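가르치는 손, 따라 하는 팔: 원격조작 시연 수집 현장 이야기

오전 열 시 조금 넘어서 접속. 화면 저쪽에 Jarmo Riihimäki와 Rattana Wiriya가 앉아 있다. 둘 다 커피를 들고 있고, Riihimäki는 이미 두 잔째라고 한다. 소속은 Lirnum. 로봇 팔에게 사람이 직접 시범을 보여 주는 시스템을 만드는 작은 팀이다. 본사는 Susturthorpe에 있고 Wiriya는 원격 근무. 한 시간 약속이었는데 결국 점심 때까지 이어졌다. 녹취가 길어서 많이 덜어냈다.

지금 돌리고 있는 프로젝트 이름은 Joo. 시뮬레이션 안에서 과일을 접시에 놓고 집는 작업이다. 쉬워 보인다고 했더니 Riihimäki가 웃었다.

"다들 그래요. 과일 하나, 접시 하나. 근데 처음 해 보는 사람은 반나절 동안 접시만 칩니다. 저도 그랬고요."

조작 방식은 이렇다. 사람이 책상 앞에 앉아 손잡이형 컨트롤러를 쥔다. 손목을 움직이면 화면 속 팔이 따라온다. 검지 쪽 방아쇠로 그리퍼를 여닫는다. 모니터에는 시점이 여러 개 뜬다. 방 전체가 보이는 시점, 그리고 손목 쪽에서 본 시점. 조작자는 이 사이로 눈을 계속 옮긴다.

"손목 화면이 제일 어려워요." Wiriya의 말. "거리감이 없거든요. 접시가 하얗고 반들거리니까 비친 그림자를 보고 높이를 짐작하는 사람도 있어요. 저는 그 방법 별로 안 좋아하는데, 잘하는 사람은 또 잘해요."
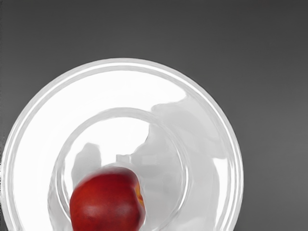

Joo 작업 화면. 흰 접시와 붉은 과일, 접시 위에 비친 회색 형체들.

그럼 왜 실물로 안 하고 시뮬레이션으로 하느냐. 이건 Wiriya가 받았다.

"둘 다 해요. 순서의 문제예요. 시뮬레이션에서는 과일을 떨어뜨려도 버튼 하나로 처음부터죠. 실물은 주우러 가야 되고, 멍들면 바꿔야 되고. 새로 온 조작자는 무조건 화면에서 시작합니다. 손이 풀리면 그때 실물 팔로 넘어가요."

한 번의 시연은 짧다. 그걸 모은다. 지금까지 쌓인 시연이 800개. 이 중에 학습에 쓴 건 400개라고 한다. 절반을 버렸다는 얘기다. 아깝지 않냐고 물었다.

"아깝죠, 당연히." Riihimäki. "근데 처음엔 안 버렸어요. 다 넣었어요. 그랬더니 팔이 접시 위에서 망설이는 거예요. 내려가다 멈추고, 다시 올라가고. 왜 저러나 했는데 데이터를 돌려보니까 사람이 그러고 있더라고요. 저예요, 그 사람이."

망설임도 배운다. 조작자가 긴장해서 멈칫한 순간이 그대로 기록되고, 모델은 그게 작업의 일부인 줄 안다. 그래서 팀에서는 시연을 골라내는 기준을 따로 만들었다. 중간에 오래 멈춘 것 제외. 접시를 건드린 것 제외. 놓은 뒤에 손가락을 급하게 빼서 과일이 구른 것도 제외. 단, 한 번 놓쳤다가 침착하게 다시 집은 시연은 남긴다.

"그건 귀해요. 일부러 만들면 티가 나요. 실수하는 척하는 손은 진짜 실수랑 궤적이 달라요." 이건 Wiriya가 꽤 힘주어 말한 부분이다.

접시 위에서 생기는 일

작업에서 제일 까다로운 구간은 마지막 몇 센티미터라고 했다. 팔이 테이블 위로 넘어가는 건 금방 익힌다. 그다음이 문제. 과일이 접시에 닿기 직전에 속도를 줄여야 하는데 컨트롤러에는 촉감이 없다. 닿았는지 아닌지 손으로는 모른다. 눈으로만 판단.

Riihimäki는 컵 얘기도 꺼냈다. 테이블에 컵이 하나 놓인 배치가 있는데, 작업하고는 아무 상관이 없다. 그냥 서 있다. 그런데도 초보 조작자들은 컵을 피하려고 팔을 이상하게 크게 돌린다고.

"건드릴 일이 없는 위치인데도 그래요. 무서운 거죠. 그래서 궤적이 다 한쪽으로 부풀어요. 나중에 컵을 치워도 모델은 계속 그렇게 돌아가요. 컵이 없는데!"

해결은 단순했다. 컵이 있는 배치와 없는 배치를 섞어서 시연을 다시 모았다. 추가로 300개. 위에 말한 800개 안에 포함된 숫자다. (처음에 따로인 줄 알고 잘못 적었다가 Wiriya한테 메일로 지적받았다.)
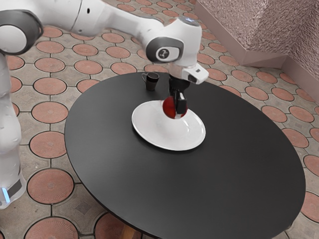 손으로 끌어서 가르치기 vs 원격조작

실물 팔에서는 방식이 하나 더 있다. 팔을 직접 잡고 끄는 것. 관절의 힘을 풀어 두고 사람이 손으로 움직이면 팔이 그 경로를 기억한다. 두 사람 의견이 갈린 게 여기였다.

Riihimäki는 직접 끄는 쪽이다. "설명이 필요 없어요. 잡고 옮기면 되니까. 처음 온 사람도 오 분이면 합니다. 무게도 느껴지고요."

Wiriya는 반대. "그럼 카메라에 사람 손이 계속 찍혀요. 나중에 팔 혼자 움직일 때는 그 손이 없잖아요. 모델 입장에서는 다른 세상이에요. 그리고 팔꿈치 쪽을 자꾸 밀게 돼서 자세가 이상해져요. 저는 느려도 원격이 낫다고 봐요."

"느린 게 문제죠." "느린 건 연습하면 돼요." "연습할 시간이 없잖아요." 이 대화가 한참 갔다. 정리하면, 팀은 지금 둘을 나눠 쓴다. 큰 이동 경로를 잡을 땐 직접 끌고, 집고 놓는 부분은 원격조작. 타협이라기보다는 휴전 같다.

조작용 소프트웨어는 자체 제작이고 이름은 Cisness. 뜻이 있냐고 물었더니 없단다. 초기 버전은 지연이 심했다고 한다. 손을 움직이면 화면이 한 박자 늦게 따라오는 식. 사람은 늦으면 더 세게 민다. 그러면 팔이 지나쳐 버리고, 되돌리려고 반대로 또 밀고. 기록된 궤적이 지그재그가 됐다.

"지연을 줄인 게 데이터를 두 배로 모은 것보다 효과가 컸어요. 체감상은요. 논문처럼 비교한 건 아니고." Riihimäki는 이 말을 꼭 같이 실어 달라고 했다. 실었다.

얼마나 꽉 쥐어야 하나

그리퍼 얘기도 빼놓을 수 없다. 방아쇠를 끝까지 당기는 사람이 있고 살짝만 당기는 사람이 있다. 시뮬레이션이라 과일이 터지진 않지만, 너무 세게 쥐면 물리 계산이 튀면서 과일이 손가락 사이에서 떨린다. 너무 약하면 이동 중에 미끄러진다.

Wiriya는 가까운 시점을 자주 확인하라고 가르친다. 손가락이 화면을 거의 다 덮어버리는 시점이라 초보자는 쓸모없다고 꺼 버린다는데, 그녀는 오히려 그걸 제일 크게 띄워 둔다.

"보이는 게 회색 손가락이랑 빨간 껍질, 옆에 바닥 무늬 조금. 그게 다예요. 근데 쥐고 옮기다가 미끄러지면 거기서 제일 먼저 보여요. 손가락하고 과일 경계가 슬금슬금 움직이거든요. 바닥 타일은 흘러가도 되고, 과일은 그대로 있어야 하고요."

바닥 무늬는 나중에 넣은 거라고 한다. 원래는 단색이었다. 조작자들이 팔이 움직이는지 멈췄는지 헷갈린다고 해서 동그란 무늬 타일로 바꿨다. 어지럽다는 불평이 한 번 있었고, 그대로 뒀다.

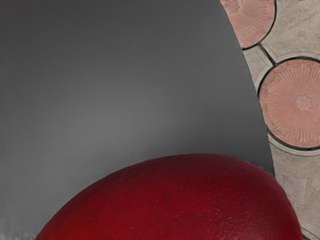 사람 쪽 이야기

지금까지 시연을 해 본 사람은 모두 53명. 대부분 로봇 경험이 없다. 게임을 많이 한 사람이 잘하냐고, 뻔한 질문인 줄 알면서 물었다.

"빨리 배우긴 해요." Wiriya. "근데 빨리 끝내려고 해요. 기록 경신하듯이. 그런 시연은 보기엔 멋있는데 놓는 동작이 거칠어요. 제가 본 중에 제일 좋았던 분은 도자기 하시던 분이에요. 느린데 흔들림이 없어요."

한 번에 오래 시키지도 않는다. 사십 분 하고 쉰다. 예전엔 두 시간씩 했는데 뒤로 갈수록 시연이 다 비슷해졌다고. 손이 굳은 거다. 과일 위치를 바꿔 줘도 똑같은 각도로 들어가고, 똑같은 데서 멈추고.

조작자에게 주는 지시는 한 장짜리 종이가 전부다. 읽어 달라고 부탁했다. 팔꿈치를 책상에 붙일 것. 접시 위에서는 숨 쉴 것(진짜로 이렇게 써 있다). 망했으면 망했다고 버튼을 누를 것. 마지막 항목이 제일 안 지켜진다고 한다. 사람들이 실패를 숨긴단다. 슬쩍 고쳐서 성공으로 저장한다고.

"혼내는 것도 아닌데 말이죠." Riihimäki가 덧붙였다. "그래서 버튼 색을 빨간색에서 회색으로 바꿨어요. 그랬더니 좀 누르더라고요."

다음 단계

12월까지는 과일 종류와 접시 모양을 늘린다. 그 다음은 실물 팔. 시뮬레이션에서 배운 걸 그대로 옮기면 얼마나 되냐고 물었더니 둘 다 대답을 피했다. 아직 숫자를 말할 단계가 아니라고. Wiriya는 "집는 건 기대하고 있고, 놓는 건 걱정하고 있다" 정도로만 말했다.

끊기 전에 나도 한번 해 볼 수 있냐고 물었다. 브라우저로 접속하는 체험판이 있다길래. 마우스로 해 봤다. 과일까지는 갔는데 접시를 밀어 버렸다. 세 번 다. Riihimäki가 실패 버튼 누르라고 해서 눌렀다.

체험판 링크는 정리되는 대로 댓글에 올리겠슴니다. 컨트롤러 기종과 설정값 물어보신 분들 것도 모아서 두 사람에게 전달할 예정.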